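Visit Report: Sterell Pumped Storage Station and Gedstead Training Center

A delegation from the Prostov Regional Energy Forum visited the Sterell pumped storage station on Fri 28 January. The purpose of the visit was to review progress on the refurbishment of the lower intake and to hear how the operator plans to manage costs during the second phase of work. The delegation was made up of 17 members, drawn from member utilities, local government and two universities.

The visit began at the upper reservoir. Water levels are lowered each winter for inspection, and the upstream face of the dam was exposed well below its usual line. Station engineers pointed out the sections of concrete that were resurfaced last year and the joints that remain to be sealed. Members asked about seepage. The operator keeps a continuous record from gauges in the inspection gallery and agreed to share its yearly readings with the Forum.

The group then went down to the turbine hall by the access tunnel. Sterell has four reversible units, one of which was out of service with its rotor removed. The operator explained that each unit will be out for 10 months while its windings and guide vanes are replaced. Only one will be taken down at a time, so that the station can continue to serve the evening peak. Several members questioned whether this schedule leaves enough room for delay. The contractor, Hsiao, has accepted a fixed price for the mechanical work, but the civil work is still paid by measured quantity - a point the Forum has raised before.

After lunch the delegation traveled to Gedstead, where the operator shares a training center with the regional technical college. Members toured the workshops and met apprentices in their second year of study. The college reported that applications have risen since the refurbishment was announced, although places are limited by the number of qualified instructors.
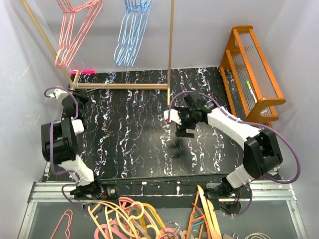
Robot workspace with wooden garment rack and hangers.

The closing discussion dealt with the valley communities. Residents downstream have asked for earlier notice of releases, and the operator is testing a text message service alongside the existing sirens. Road traffic remains a concern. Heavy loads for the second phase will pass through Gedstead at night, and the county has asked for a repair bond before the first of these is moved.

The Forum thanks the station staff and the college for their time. A follow-up visit is planned for May, when the first refurbished unit is due to return to service. Members who wish to attend should notify the Prostov office in writing. Sturdy footwear is required in the tunnel, and helmets will be provided at the gate.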